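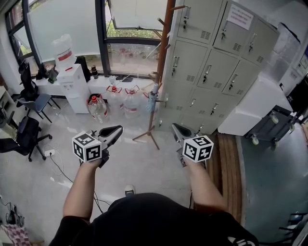

A morning at the Katiyar software open day

Posted Aug 14, 2021

I'd been trying to get along to one of these for ages, so when Katiyar put up a sign-up page for visitors I had my name on it before I'd even checked where Findutley was (a fair drive, as I found out). There were 11 of us in the group, mostly people who write code for a living and wanted to see what it looks like when the code has to move something heavy.

Our host was Brijesh Uniyal, who looks after the perception side. He talks fast and he doesn't mind being interrupted, which was lucky for him.

We started with the handheld grippers. You hold one in each hand, squeeze the trigger, and go and do an ordinary job around the room. Each one has a white cube on it covered in those black and white square codes, and the codes are what the tracking software looks for. Find the corners of a code, work out how the cube is sitting relative to the camera, and from there you know where the gripper is. I've played with markers like that at home on a printed sheet of paper, but I'd never thought much about the cube. Brijesh said it comes down to wrists - people turn them constantly, and with a flat marker you lose it the moment it goes side-on. A cube usually has another face to offer.

The room itself was just a room, by the way! Grey lockers, office chairs, a water dispenser on the counter by the window and three big water jugs on the floor in front of it. I liked that. Brijesh is quite firm that a planner trained only on a tidy bench gets a nasty shock later on.

After that we got the tooling talk, and this was my favourite bit. They have an in-house program called Padport that lines up the camera footage with the gripper paths and lets you scrub through both together. He loaded a run with a bad stretch in the middle, where the path jumped sideways and back again. One face of the cube had been solved the wrong way round, so the software thought the hand had flipped over. Padport flags the jump, you pick the other solution, and the rest of the path falls into line. They used to fix those by hand in a spreadsheet. I felt that one.

There was a long back and forth about filtering. Smooth the path too much and the quick little motion right before a grasp gets flattened, and that's the part the controller needs most. Their current build keeps a window of 9 frames and switches the smoothing off when the trigger moves. Somebody asked about lag between the trigger signal and the video and got a very long answer involving clocks, which I only half followed (my notes just say "timestamps!!" twice).

The control session was shorter. The Prudovham team joined by video and showed us a planned path being checked for joint limits before anything runs, with the rejected sections in orange. I'd have liked more time on that.

Parking is tight, so go early. The next open day is in October and sign-up is on the same page as before. Bring a jumper too, and a list of questions for Brijesh - he got through all of mine and asked me to email him the ones about calibration.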